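Riltura Canyon Adventure Park: Frequently Asked Questions

Planning a day with us? Fantastic! We've gathered the questions our front desk hears most, and we update the answers whenever something changes. The current season opens on 8th May.

How long should I plan to stay?

Give yourself a full day if you possibly can. The zipline trail, the river float and the rope bridges all sit on different sides of the canyon, and the walk between them is half the fun. The trail drops 292 feet from the first platform to the swimming hole, so expect some stairs.

Is the longest zipline really as long as people say?

Yes! The Yin line runs 1825 feet from rim to rim, and on a clear morning you can see the whole lake from the middle of it. Two riders can go side by side, so bring someone who likes to race.

Are there age or height limits?

Kids under 7 stay on the low ropes and the shallow end of the float. Everyone else can try the full zipline trail as long as the harness fits properly, and our guides check that at the gear hut before you head up. Anyone under 17 needs an adult in the same group.

What should I wear?

Closed shoes that you don't mind getting soaked, and clothes you can move in. A T-shirt is great under the harness. Denim is fine for the bridges but gets heavy in the river – most guests are much happier in quick-dry shorts. Pack a complete change for the ride home.
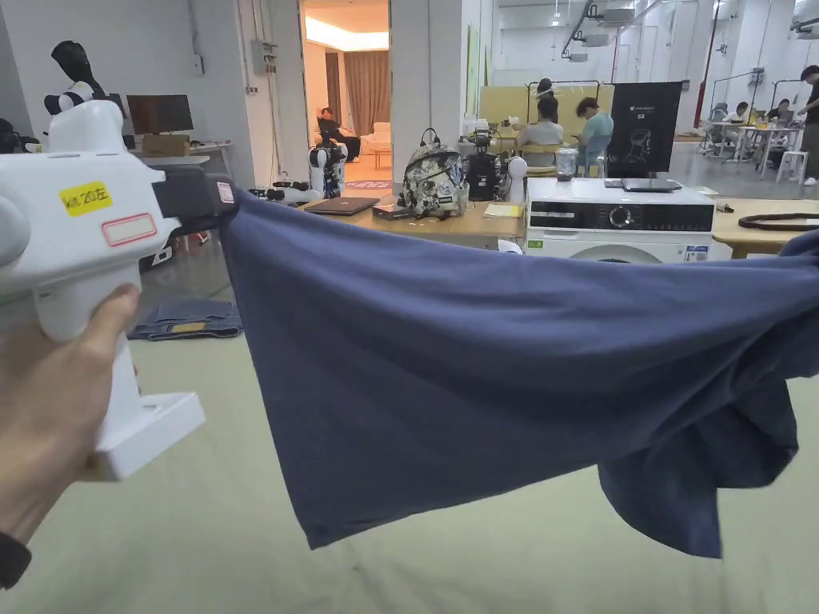
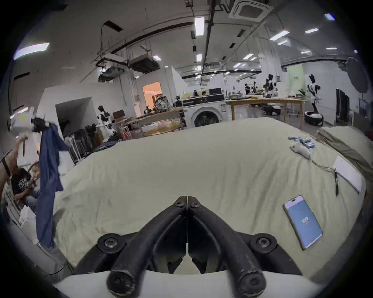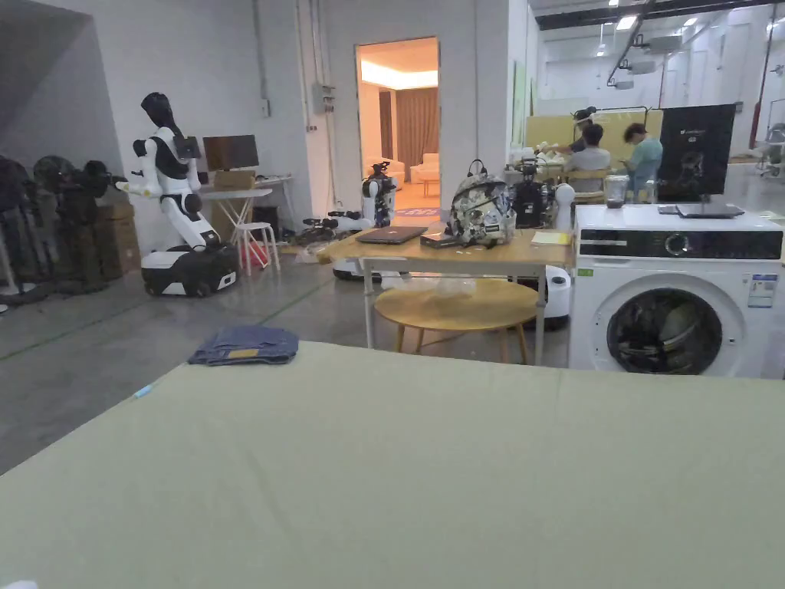

Can I bring my phone on the ziplines?

Only in a zipped pocket or a pouch with a neck strap. The gear hut lends out pouches at no charge, but we can't go down into the canyon after anything that falls. Lockers are next to the ticket window, and you can get back into yours as often as you like.

Do I need to know how to swim?

You'll wear a life vest for the entire river float, and the Nidex pool at the end is calm. You should still feel comfortable in water over your head. If you'd rather stay dry, take the upper path and wave at your friends from the bridge!

What happens if it rains?

We love the canyon in the rain, and the float keeps running through a shower. Ziplines stop for lightning or strong wind. If they're closed for more than 2 hours of your visit, stop by the ticket window for a return pass.

Is there food in the park?

There sure is. Xiaoqing Tang runs the kitchen by the lower bridge, and her noodle bowls have quite a following. You're welcome to bring a picnic too, just no glass.

Can I book a private guide?

Yes, for groups of up to 17. Guangming Jiang handles private bookings and can set up a sunset zipline run – absolutely worth it in July, when the light hangs over the lake until late. Ask for him at the ticket window or by phone.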